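Re: [zedmont-oldhouse] gray tile, which way to run it, and is Stesitz any good

On Monday, 23 September 2019, a list member wrote:

> Hi all. New-ish here, mostly lurk. We have the downstairs bath
> torn back to studs (1,331 square foot house, one of the low ones
> on the mill side of Zedmont) and I have three questions before I
> order anything.
>
> 1. Walls. We want pale gray rectangular tile, floor to ceiling.
> Small room, one little window. Will it feel like a locker room?
> My sister-in-law says yes.
>
> 2. Floor. I like the marble look but not real marble, we have
> dogs. Is a marble pattern too much with gray walls?
>
> 3. Has anybody ordered from Stesitz lately? Their price on the
> Fimora line is a lot lower than the store out by the highway and
> that makes me nervous.
>
> Also the contractor wants to use Kamel premixed for everything,
> walls and floor. Is that normal?
>
> Thanks, sorry so long.

Replying in a hurry, on lunch, so out of order.

Stesitz first. Yes. Ordered from them in June for our upstairs bath, Fimora in the light gray, satin finish. Price was fine, tile was fine. Delivery was the headache. Truck driver would only leave the pallet at the curb, and our curb is at the bottom of a hill. Total was a little over $900 with freight. Ask about freight BEFORE you compare prices, they don't show it till the last page. By then you've typed in your whole life story.

They sent two different shade lots. Look at the code on the end of every carton when it comes, not a week later like me. They did swap the odd ones but I had to email three times and send pictures of the cartons. If yours match, great. If they don't match, don't open them. Opened cartons they won't take back.

Order extra. I bought 100 square feet for what I measured as a bit less and ran short behind the toilet, of all places. Ended up buying 20 more and paying freight again, which stung. Old house walls are not square and you will cut more than you think. Ours is out by the width of my thumb from floor to ceiling in one corner.

Now the locker room question. I worried about the same thing. I think what makes a locker room is shiny tile plus bright white grout plus one light in the middle of the ceiling. Pale gray with a satin face and grout close to the same color is a lot quieter. Put a light either side of the mirror if you have the wall open anyway. Now is the time, wiring is cheap when you can see the studs.

Which way to run it — we laid ours flat, brick style, half overlap. If your ceiling is low (and on the mill side they all are) you could stand them up on end instead. Makes it look taller. Downside, any lean in the wall shows right away. Lay out a few rows dry on the bedroom floor and live with it for a couple days, we did that and changed our minds twice.

The floor. Not too much in my opinion. Gray walls are about as plain as it gets so the floor can do somthing. What I would not do is marble look on both. Keep the veining soft and keep the gray in the floor on the same side as the walls, both cool or both warm. Bring a wall tile with you when you shop, don't trust your memory and for sure don't trust your phone.

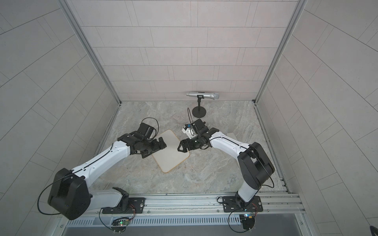

Pale gray rectangles on the walls, marble pattern on the floor.

Dogs: get a floor with some texture to it. Ask for the slip rating and if the kid at the counter doesn't know, ask for someone who does. Ours slides a little when she comes in from the rain, we put a mat down and that mostly fixed it. Marble pattern hides dog hair pretty well, depending on the dog. Ours is yellow, so fine. A black dog I couldn't tell you.

The Kamel stuff. OK so here I'd push back on your contractor some. Premixed on a dry wall with small tile, sure, we used the Kamel on the wall around the sink and it's still up. In the shower and on the floor I'd want the powder kind you mix with water. Premixed has to dry out to get hard and under big tile it takes forever. Read the back of the bucket with him standing there, it should say right on it what tile size and whether it's OK for wet areas. If he gets huffy about reading the bucket that tells you something too.

And ask what is going behind the tile. You didn't say. Tile and grout are not the waterproof part, water gets through grout. You want a proper backer board and some kind of membrane in the shower, seams taped, corners done. Ours had green drywall back there from whenever the last people did it and it came out in handfuls. That was the week I stopped enjoying the project.

Other stuff, quick:

Do the floor after the walls if you can, or cover it really good. We dropped a trowel.

Caulk, not grout, where wall meets floor and in the inside corners. Get the caulk in the same color as the grout, same brand, they make them to match. Ours cracked in the one corner where we forgot.

Keep a few spare tiles when you are done. Write the shade code on the box in marker. Ours live under the basement stairs.

Window sill in the shower, slope it toward the tub. Just a little. Mine is dead level and it holds water, drives me nuts every mornng.

I have most of a bag of light gray grout left, never opened — not the half bag, the half bag is a rock. Yours if you want to come get it. Also a wet saw I can lend but not this weekend, it's promised. Blade is getting tired so figure on buying one.

Gotta run. Write me off list about the saw.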